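三、研究过程与教师访谈

回想起来，我们与写作教师的合作开始得相当随意。起初只是想弄清楚，老师们在课堂上请学生用电子文档互相批改作文时，究竟怎样看待那些写在页边的评语；谈着谈着，话题便从评语的措辞延伸到了写作课本身，也延伸到老师们自己当年学写作的经历。参加访谈的教师共有16位，分别来自沃勒姆与布拉蒂德贝里两地的中学，每人接受2次访谈，第一次在学期初，第二次在五月，多数安排在下午放学以后。访谈大多在教师自己的教室里进行，老师们常常一边翻着学生的稿子一边同我们聊，这使我们得到了许多原先没有想到要问的材料，至今仍心存感激。

学生评语取自达尔科平台，即两地学校共用的写作空间。剔除只有表情符号或一个“好”字的条目之后，保留下来的评语共511条，由两位编码者分别阅读，遇有分歧便坐下来商量，有时为一条短短的评语能谈上大半个钟头。

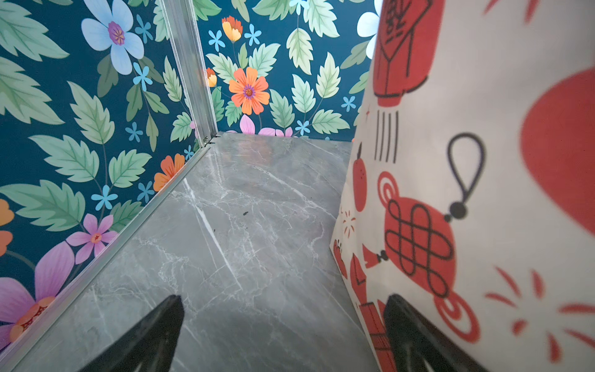
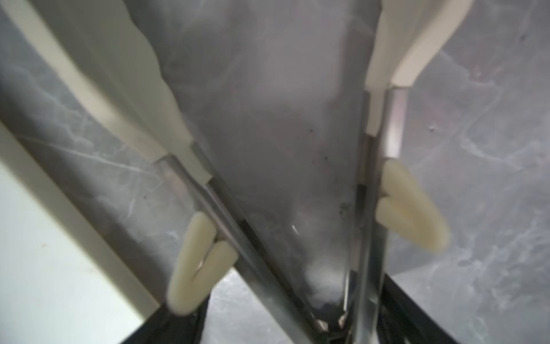
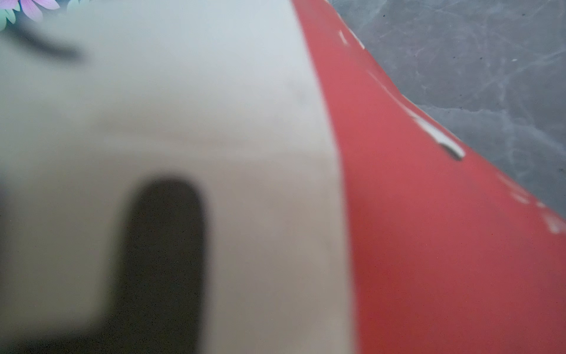
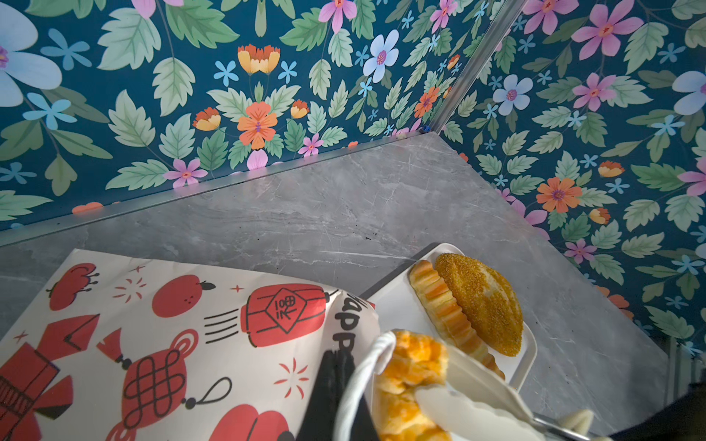

图2　花卉墙纸与灰色大理石纹台面（首幅与末幅）

编码的框架沿用了安杰莉基·楚卡拉斯（Angeliki Tsoukalas）在本课题前期工作中拟定的分类，把评语大致归为“指出问题”“提出建议”和“作为读者回应”几类。我们在使用中略作调整，因为不少学生会在同一句话里先夸一句，再绕着弯子提意见，硬要拆开反而失了原意。有位老师说得很亲切：“孩子们写评语时的那份小心，跟我们在教研组里听课后发言是一样的。”这句话后来一直留在我们的编码手册首页。

值得多说几句的是“作为读者回应”这一类。第一次访谈时，老师们普遍觉得这类评语用处不大，认为“我读到这里很难过”之类的话对修改没有帮助；到了第二次访谈，好几位老师却主动翻出这样的评语给我们看，并说作者本人改稿时最常回头去读的正是它们。至于这一变化与普拉德尔工作坊中的示范批改有多大关系，现有材料还不足以下定论，我们将在下一节结合学生的修改稿再作讨论。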